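About Wimier

Wimier is a contract laboratory for the testing of paper, board and printed labels. We measure how sheet materials behave under load, humidity, abrasion and light, and we report the results in a form that a purchasing department or a packaging engineer can use directly. The company was founded by Annick Gill, who still reviews test plans for new clients.
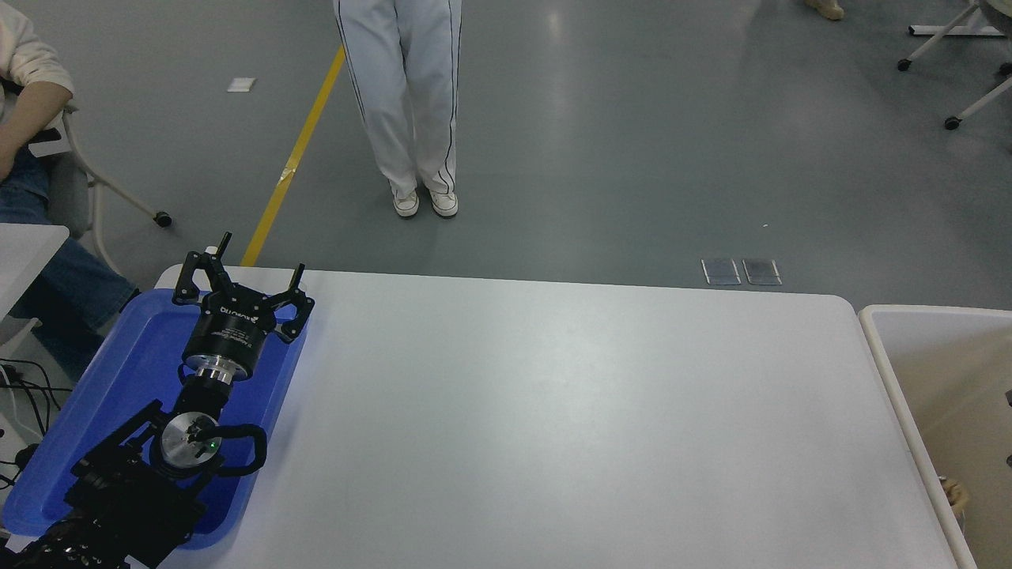
Reading time: 2 minutes

What we test

Most of our work falls under four headings: tensile and tear strength, edge crush and burst resistance, moisture uptake, and print durability. Clients are mainly converters, label printers and small mills. We also take samples from archives and libraries that need to know whether a storage board is stable enough to sit next to older paper.

We do not test food contact safety or flammability. Inquiries on those subjects are passed to other laboratories on request, and we take no fee for the referral.

How a sample is handled

Paper is sensitive to the air around it. A sheet that has been stored in a damp warehouse will give a lower stiffness reading than the same sheet after conditioning, so every sample is held at fixed temperature and humidity before measurement. The conditioning time depends on grammage and coating. Heavy board takes longest.

Specimens are cut in both the machine direction and the cross direction. The two sets are labeled separately and are never averaged in the report unless the client asks for it in writing. Any specimen that slips in the clamps is discarded and replaced, and the number of replacements is stated on the results page.

Sample quantities

A standard strength series requires 70 sheets at letter size or larger. A full series with print durability requires 175. Smaller quantities can be accepted for archive work, where material is often limited – in that case the report gives a wider uncertainty and says why. Please ship flat, between boards, with the grain direction marked on the top sheet.

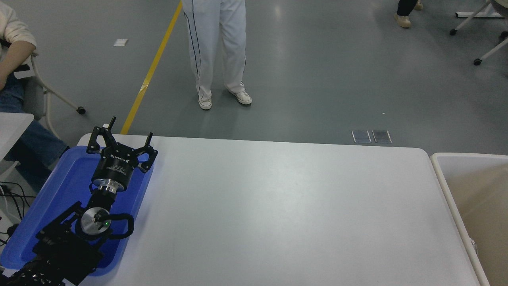
Cosness site, white table and blue tray.

Our sites

The Cosness site houses the main laboratory, sample reception and the office. Bangash, our second site, is used for long-term aging and light exposure, where specimens may stay in the cabinets for months. All deliveries go to Cosness first, including those intended for Bangash, so that they receive a job number before they are moved.

Reports and records

Results are issued through Privosus, our client portal. Each report contains the raw values, the mean, the standard deviation, the conditioning record and the cutting plan. Clients can download the figures as a spreadsheet. Remaining material is kept for two years after the report date and then recycled. If you want it returned, say so on the order form – we cannot retrieve it afterward.

The reference collection at Cosness now holds nearly 2,000 retained sheets of known origin. It is used for comparison work, such as checking whether a new delivery of board matches an earlier one from the same mill. Clients may consult it by appointment.

Calibration

Load cells are checked each April, and again after any repair or relocation. Balances and humidity sensors are checked on a shorter cycle. Current certificates can be found in the Documents section of Privosus, and superseded ones are supplied on request.

Working with us

Send a short description of the material, the intended use and the question you need answered. A quotation will state the methods, the number of specimens and the expected completion date. Rush work is possible for strength tests but not for aging.

Page last revised: Saturday, July 2, 2022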